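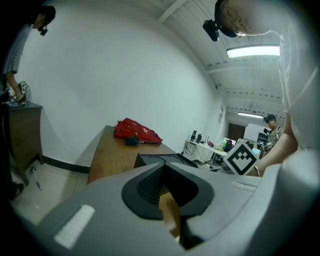
Braulio Olvera told me I was squeezing too hard. He said it twice, the second time right in my ear, and I said I'd been squeezing things for 40 years and had never had a complaint.

"It remembers how you do it," he said. "So if you're mad at it, it'll be mad at it too."

Well. I put the gripper down and asked if there was coffee.

I should back up. My sister Denise won the tickets to the open day at Istholm (free tickets, so I don't know what exactly she won) and then her knee went out, and she said somebody had to use them. I hadn't been over to Sutolthorpe in ages. I used to drive there every morning, back when Kadham still packed glassware, and I wrapped the stuff by hand in tissue. Stemmed glasses, mostly. I was good! There was a board by the time clock with our breakage on it, and my name sat at the bottom for most of a year, which on that board was where you wanted to be.

So I walk in expecting a big orange arm behind a fence, and instead it's people. People in black caps with little cameras on the front, heads down, picking things up with these gripper gadgets and putting them down again. There was a red backpack dumped on the table and for a minute I thought that was the next thing they'd have me pick up. I was ready for it, too.

"Where's the robot?" I asked.

"That comes later," Braulio said. "First it needs to see somebody do the job."

He had me try again. I slowed down. I let the thing close the way you close your hand on a wine glass, where you stop just before you think you should, and then wait a second for it to settle. I didn't explain this to him. I'd never said it out loud in my life, and I wasn't going to start with a boy who looked young enough to be carded.

He went quiet and then asked me to do it over. And over. He called somebody named Daher across the room, and Daher watched me do it and wrote something down.

"Who taught you that?" Daher asked.

A woman named Lucille taught me that, in 30 minutes, on my first day, with a cigarette behind her ear. She'd slap the table if you rushed. She passed in December, the year after they shut us down, and I hadn't thought about her hands in I don't know how long, and there I was looking at them on the end of my own arms.

"Work," I said.

They kept me till closing. I did 94 of them, because Braulio kept a tally and seemed to think I'd like to know. When I finally got my coffee it was terrible, and he walked me out to my car and asked if I'd ever come back and do some more. They paid by the hour, he said. Not a lot.

I told him I'd have to see about my sister's knee.

Then I sat there with the engine running and slapped the steering wheel once, flat-handed, just to hear it.

Stories > Short Fiction > Reader Submissions

Shares 1001 | Comments 3

marlow_p
Lucille got me. My first boss was a table slapper too.

Tess in Ohio
Does she go back??? Please say there's a part two.

grantwick
Loved the breakage board. We had one at the bakery and I was always at the top, ha.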